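Home Diary Garden Letters Older entries

11/29/20
by Zahira Ngau

Last updated in December

Another slow Sunday in Bekbridge, and I have spent most of it fussing over the smallest things in the house, which suits me fine at this time of year. The rain came in sideways from breakfast on, so the walk to Okari's for bread had to wait (it is 500 steps each way, I once paced it out) and I made toast from the heel of Thursday's loaf instead.

What I really wanted to do was sort out the bathroom things before my sister Pakia comes to stay. She'll be here 4 nights, maybe 7 if the trains are bad, and the shelf over our sink has been a disgrace since summer — old combs, hotel soaps, a bottle of something blue that I don't remember buying. I carried the whole lot out in a dishpan and threw away more than I kept.

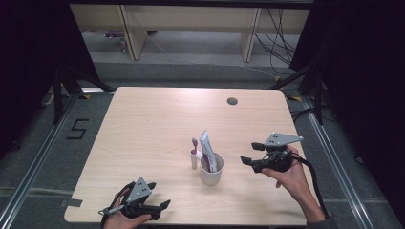 I do like a toothbrush to have its own little holder, and the toothpaste to stand up in a cup where a sleepy person can find it. Mother always kept ours that way, in white china, and she would wipe down the cup every night before she turned out the light. I used to think it was the dullest job in the world! Now I catch myself doing it too, humming the same tune, and feeling very pleased with myself afterward.

Mrs. Pelupessy called around four and we talked for a good hour, mostly about her knees and whether she should still bake for December. She turns 60 next week and says she doesn't want any fuss, but she mentioned lemon cake twice, so I have put lemons on the list.

Still to do: air the spare quilt, find the second pillow, buy stamps. The rain has stopped now and I can hear the gutters dripping. Soup tonight, and early to bed.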